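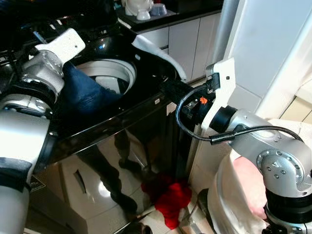
Small thread about the longest knitted scarf in the town of Rilmont, for those who asked me at the weekend market what happened with it.

The scarf is now 889 metres long. It was measured in December in the sports hall, folded back and forth over the floor like a very slow snake. The measuring took the whole morning and part of lunch.

To be a record it must be in one piece. We had 251 knitters and everybody made a part at home, so the sewing together was the bigger work. My own part is the green one with a mistake near the end. I left the mistake in.

The rule of the organisers was simple: 100 stitches wide, any colour, only wool. Many people understood the first two points. The third was more difficult, and several parts had to go back.

The wool was given by Hallgrímsson, the shop behind the station. They gave us what was left from old seasons, so there is a lot of brown — I did not know before how many browns exist.

One question I got often: is it a world record? No. It is a record of our region, and the paper says so. The old one belonged to Jorkoveo, across the river, who held it for three years and were very polite about losing it. They sent a cake.

Next it will hang along the railing of the river path, from the bridge to the Pilo café and back again on the other side. If it rains, it will wait. Wet wool is terribly heavy and the railing is old.

After that it will be cut into blankets. I know some people are sad about this. I was also a little sad, but a scarf of this length has no neck to go to, and the night shelter has asked for blankets already.

If you want to help with the cutting, bring your own good scissors. We start at nine in the morning in the sports hall, side entrance. The front door sticks.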